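The shortbread box problem

Every July I clear out the kitchen table and the shelf above it, and every July I end up with one cardboard box I can't decide about.
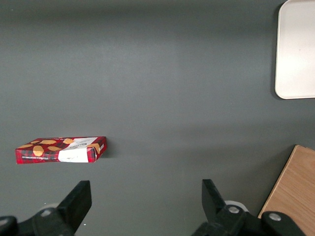
Just recycle it, wrote a reader when I mentioned last year's box. It's packaging, it did its job, and the tin crowd at least have a case because a tin closes properly. Cardboard goes soft at the corners in a month and then you have a soft box full of rubber bands.

I've thought about that comment more than it deserves. I think it's mostly right, and I still have boxes.

My complaint is with the idea, which I keep running into, that a nice cookie box is "storage." There was a piece going around on the Drellbridge site this spring with 74 ways to reuse gift packaging. I read the whole thing, which took most of a lunch break. By my count it had maybe six ideas and a lot of ribbon. Number 31 was "keep letters in it." Number 58 was "keep postcards in it." I don't get that kind of mail. I get a water bill and a seed catalog.

The boxes themselves are part of the trouble, because they dress so well. Red plaid does something to people. Put crimson and black checks on a piece of thin card, scatter a few golden shapes over it, and suddenly you're not throwing out a box, you're throwing out Christmas. I bet the same cookies in a plain brown carton would be in the bin before the kettle boiled. I've never once held on to a cracker box, and they're made of the same stuff.

So this year I tried to be fair about it and gave cardboard a proper test. I had three boxes from the back of the shelf, and I put them to work for eight weeks.

The first held tea bags. It was fine for two weeks, and then the lid flap gave up and everything in there tasted faintly of cinnamon from the jar next door. The second held takeout menus, and I can report that a box of takeout menus is a box of takeout menus. I threw out the menus and the box together and have not missed either. The third held batteries, tape, a tape measure and the little key that bleeds the radiators. I'll admit that one did all right. It's flat, it slides in behind the bread bin, and I found the key when I needed it, for the first time in years.

Does that mean I've been wrong? I don't think so. A shoebox would have done the same, or a drawer. What helped was deciding where the key lives.

The other thing people told me to do was buy trays. Trays are having a moment. The Flurkari ones come in a set for $149, which I had to read twice, and they're "modular," which as far as I can tell means they are rectangles. Van Rooij has something close for less, though you pay for delivery and they won't say how much until the last page. I'm sure they're nice. I have one plain off-white tray with rounded corners already and it mostly collects whatever I put down when I walk in. A tray is a pile with a rim, if you ask me. I don't see how owning four more of them would improve my character.

I did look at the Giter app too, because somebody in the comments swore by it. You photograph everything you own, tag it, and it tells you where things are. The free version stops at 2,000 items — a number that alarmed me, since I'd have to be a fairly small museum to hit it. I got as far as the spoons. Then I realized I was standing in my own kitchen, asking a phone where the spoons were.

Where I've landed for now is one box. When a new one comes in, the old one goes out, however pretty it is. The battery box is the sitting tenant and it has until the corners go. I've flattened the tea one already and cut it up for seed markers, which lasted until the first good rain, so you can cross that off the Drellbridge list as well (number 12, in case you're following along).

If you have a use for a flat cookie box that isn't letters, postcards or ribbon, leave it below. I'm prepared to be convinced. Please don't send me anything involving decoupage.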